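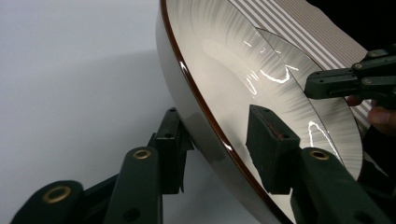
Photo: Elsa Bakke

Plindska is a style of slip-decorated tableware associated with the town of Tillesham, where it has been made in small workshops since the 1970s. The name is also used for the annual sale at which the ware is shown.

Origins

The style was developed by the potter Despina Marinescu, who moved to Tillesham after training as a textile designer. Her first pieces were shallow dishes combed with a strip of cut rubber while the slip was soft. She sold them from her kitchen until she took over a former seed store on Gounder Lane, which she shared with the glaze maker Tapio Hämäläinen. By the time she retired, 11 workshops in the town were using the name.

Technique

Plindska is thrown in a pale stoneware body. Slip is poured over the leather-hard piece and worked with a comb or a stiff brush. Birds, reeds and fish are the usual motifs, although undecorated ware is also made. Pieces are fired once, for 14 hours. Marinescu objected to transfer printing, and workshops that use it sell their work under other names.

Later makers

Nelli Räsänen, an apprentice of Marinescu, is known for large serving dishes with animals drawn around the well. Mekdes Birhane introduced darker slips and has made wall pieces in the style, some of them more than a meter wide.

Collections

The Brundex Collection in Tillesham holds 2,762 objects, including Marinescu's test tiles and her combs. A catalog of the early ware was published in January 2009.

See also
Slipware
Studio pottery
Sgraffito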